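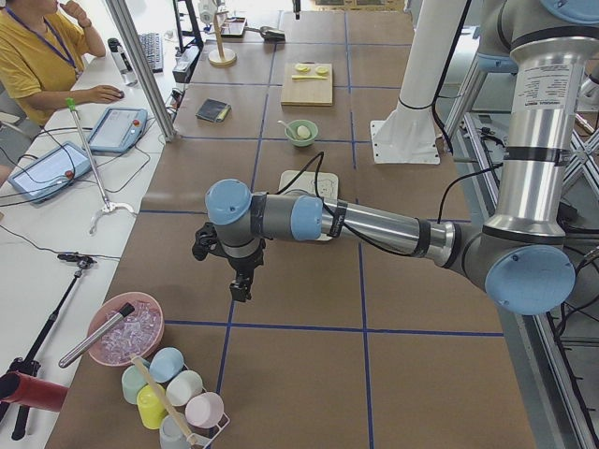

Figure 3. The collection table used for the tabletop sorting tasks, with both arms, the taped grid, and the operator's desk at left.

4.2 Gathering the demonstrations

Most of the effort behind the Barrientos set went into the plain daily business of laying out a table, running an episode, and laying the table out again, and we would like to spend a little time on it, as earlier papers (our own first one included, we are sorry to say) passed over it in a sentence or two. The full set holds 2428 episodes. Of these, 776 use both arms and the others use only one, with the second arm parked wherever the last episode left it. We kept that untidy habit on purpose, so that a policy trained on our data would not come to expect a neighbor standing in the same pose every time.

The blue tape splits the table into large cells. Before each episode our layout program, Plellel, draws a cell for every object that matters to the task and leaves the exact spot and angle within the cell to the person setting up. We had first tried giving exact positions, and Ekaette Ugwu spent a long and patient Monday with a ruler before we all agreed that the ruler was costing us more than it gave back. People are pleasantly careless when they put down a spoon, and that carelessness spreads the poses better than our first random draws did. The tape itself is laid by hand and gets replaced when it lifts, so the lines wander a bit, and we made no attempt to correct for this in the labels.

Objects that play no part in the current task stay out on the table. A policy asked to put an avocado on the tray will meet plenty of other things along the way, and we wanted it to have met them in training too.
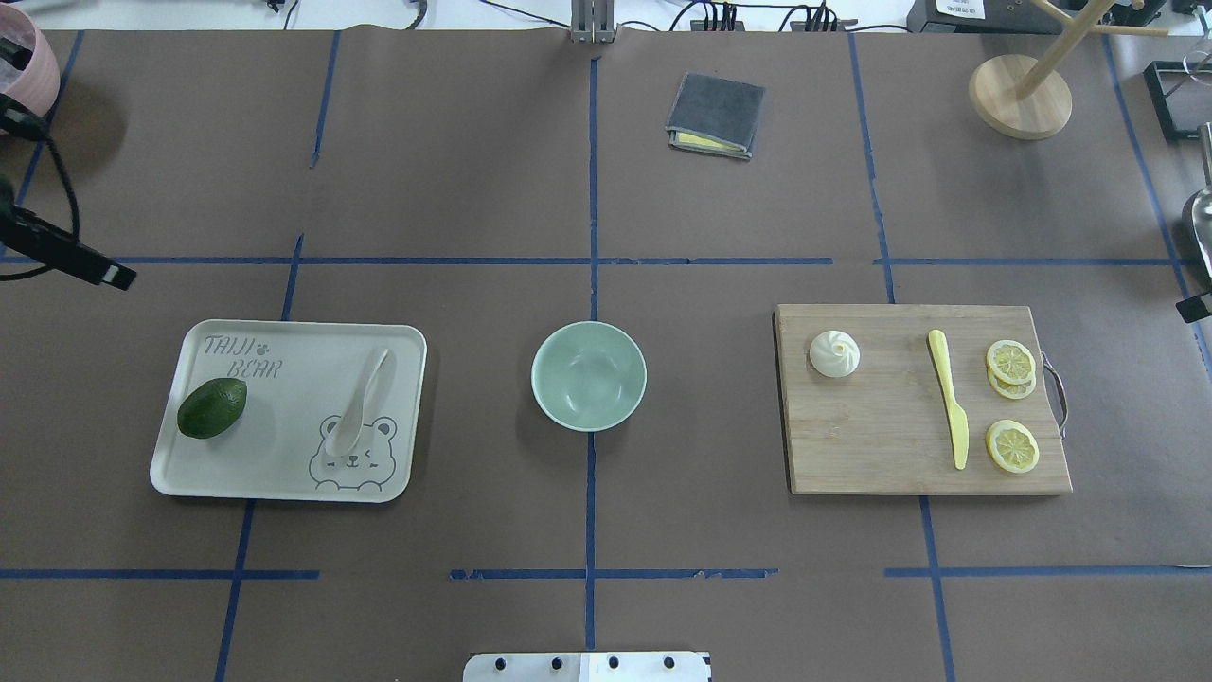

Each episode is stored with a short written instruction, such as "put the spoon in the green bowl" or "move the avocado to the tray." The instructions were written by whoever was running the session and then reworded by a second person who had seen only the recording. Ngozi Shehu and Femi Ekwueme did most of the rewording between them, and their tastes differ a good deal: Ngozi likes to name a color, while Femi will say "the one by the lemon" whenever he can get away with it. We left both styles in. Where the two wordings could point to different objects, the episode went to Babatunde Wike for a final reading, and 200 episodes were set aside at this step and are not part of the count given above. 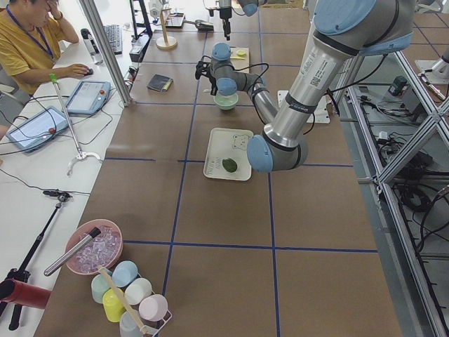 Figure 4. The two arms beside the tray and over the green bowl, seen from the fixed camera.

Views from the fixed camera and the head camera are saved together. The fixed view takes in the desk as well as the table, and we chose not to crop it. Cropping is easy to do later, and Bukola Idahosa's tests in Section 6 make use of the wider picture. Readers who want only the tabletop will find a crop setting in the loading script, along with the cell assignments from Plellel for every episode.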